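Weighing baby geckos without the stress

Hatchlings are quick. So get it all ready first – scales on, lid off the tub, door shut.

1. Zero the scales with the empty tub on.
2. Cup the gecko in, dont grab. Never by the tail!
3. Wait for the number to settle, 5 secs or so.
4. Write it down straight away. You will forget.

Once a week is plenty, same time of day. Under 11 g and not eating – ring the vet. Wash hands after, tub aswell. 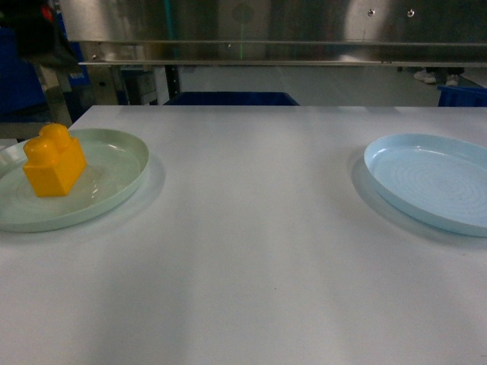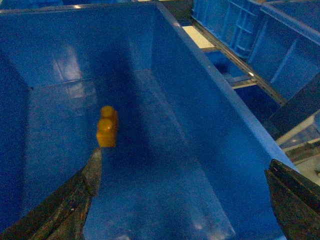
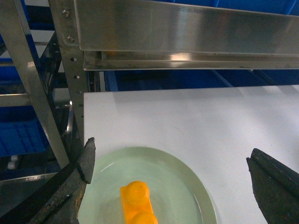 Green plate in the first and last, blue bin in the middle one.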